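Unit 6: Fixed and Variable Costs
Intro to Small Business Accounting, Room 206
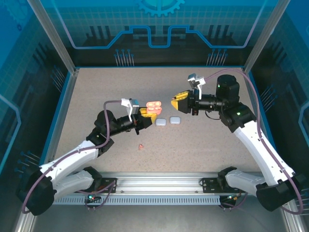

A fixed cost stays the same whether you sell one item or a thousand. Rent and insurance are the usual ones. A variable cost rises with each sale -- packaging, card fees, shipping.

Sturus, the bakery in our reading, paid $3657 in fixed costs in March. Divide that by the margin per cake to get the break-even point.

For Sunday: problems 1 to 6, page 191. Show your work.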